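Illis project, peg board, April - entry 19

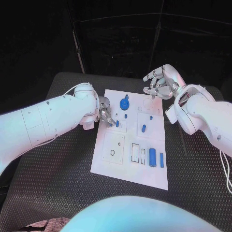
Gripper down by the small blue pegs, hand over top right corner of board.

Start 14:10. Drurnville rules came through, same board for every team so no point making our own. Left arm on pegs only for now. Right hand stays out of the way till the grasp script is sorted.

Wrist offset was 2,452 in the old config, changed to 2,000 - better on approach but still drifts left when it gets low. Dont touch the Salameh file, that one works.

To do:
retape the mat corners
tidy wires on right wrist before anyone runs it fast
ask Trusetti for spare fingertips
large cylinder, try from the side

9 runs logged, sheet is in the blue folder. Forgot to note speeds for the frist two, sorry. Packed up 16:40.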